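Week 9 Handout: Sorting and Storing Small Parts
Course: Workspace Organization
Instructor: Constanza Mansilla
Mar 26, 2025

Reading for this session: the Okabe packet, section on containers, pages 11 to 20. Bring your January worksheet if you still have it.

1. Bins and trays

A bin has depth. A tray does not. Deep containers hold mixed pieces without spilling, but whatever is at the bottom is hard to see and hard to reach. Shallow containers show everything at once and take up more table for the same number of pieces. For small parts we normally use both: the bin for holding stock, the tray for what is being worked on.

Choose a plain color for the container when the pieces are brightly colored. White is the usual choice in our room. Clear containers look handy on a shelf but pick up the color of whatever is under them.

2. Placement on the table

Keep the bin and the tray on the same side of the table, with open surface next to them. Leave a hand's width between any container and the table edge. Containers do not have to be square to the table, although labels are easier to read if they are.
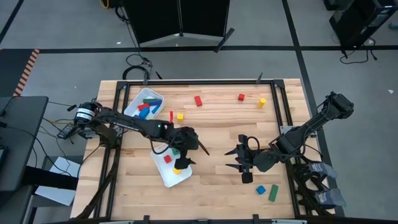 Fig. 1. White bin with colored blocks and a shallow white tray on a butcher-block top.

Note the blues in Fig. 1. Red and green are easy to tell apart by name, but "blue" covers a dark block, a rounded one and a narrow lighter one. A sorting rule that says only "blue" will put all of them together. If that is what you want, fine. If not, the rule has to name shade or shape as well – write it down before you start.

3. Sorting rules

One rule per pass. Sort by color first, then by shape within each color. Fumiko Ebihara's notes from the fall section do it the other way around, and that also works when most of the pieces are the same color.

Exercise (24 minutes, in pairs)

Write a two-pass rule for a mixed bin of blocks. Trade rules with another pair and follow theirs exactly as written. Mark any piece the rule did not cover.

Hand in one sheet per pair. Next week: labels and lids.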